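Subject: Re: [mornolport-home] Folding on the bed or on a table?
List: Mornolport household and small flats list

Hello all,

thank you for the answers to my first question, I have read them all on Saturday morning with a coffee. I reply below to the one which made me think the most.

> I never understood why people fold on the bed. A bed is soft, you
> cannot press a crease on it, and when you pull the cloth the duvet
> comes with it. I use the kitchen table, 126 cm long, and a whole
> basket is finished before the radio news is over. Also, if the
> washing is on the bed you will only push it to one side at night
> and sleep next to it. Ask me how I know.

I agree with you about the crease. For shirts with a collar the table is better and I do not want to argue. But my kitchen table is a folding one from Fistitz, it is hardly larger than a tray, and a sheet hangs down on both sides and touches the floor. So for me it is the bed or nothing.

What I have learned after nearly 5 months in this flat is that the duvet must be prepared first. I pull it straight from the foot end. It will never be perfectly flat, mine always keeps some long wrinkles, but the high places should be gone, otherwise the lower layer of the cloth slides into a valley and you fold it crooked without seeing it.

The second thing is to open the piece completely before you start. I used to fold from the heap, because it seemed quicker. Now I look for two corners or two shoulders, pull them away from each other, and put the cloth down again. With big pieces I do it from the middle towards the outside.
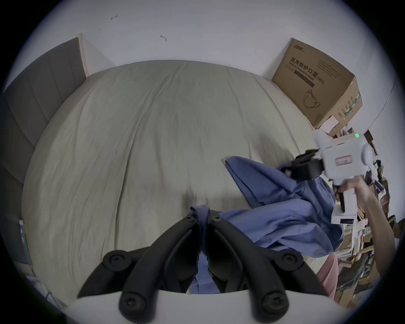
Dark and medium colours are easier on a pale cover, by the way. My old duvet cover was navy, and I could not find the sleeve of a navy shirt on it in the evening. The one I have now is from Mudex, a kind of grey-beige, and I chose it only for the price, but for this work it is a good colour. White pillowcases are of course less visible on it, so I do these in the daytime.

About the sleeping next to the washing: yes, guilty. My rule is now that the bed has to be clear before supper. What is not folded until then goes back into the basket, and the basket goes to the corridor. I have broken the rule 2 times in July, so I think it works more or less.

Somebody asked also about storage beside the bed. I have no wardrobe on that side, only boxes on top of each other, and I would be glad to hear how others do it. Strong cardboard boxes are fine for things you need twice in a year, but when the one you want is at the bottom you must lift all the others – and they land on the bed, where the clean washing is. I was thinking about the low shelf from Valderrama with 4 compartments. Does anyone have it? I would like to know if it stands firmly without screws in the wall, as my landlord does not like new holes.

One more small question. For fitted sheets I still have no method. I have tried to put the corners one into the other, as was explained here in the spring, and I always finish with a ball. If someone has a way that works on a soft surface, please write it slowly, step by step, for a person who is not talented.

Kind regards to everybody, and sorry for the long message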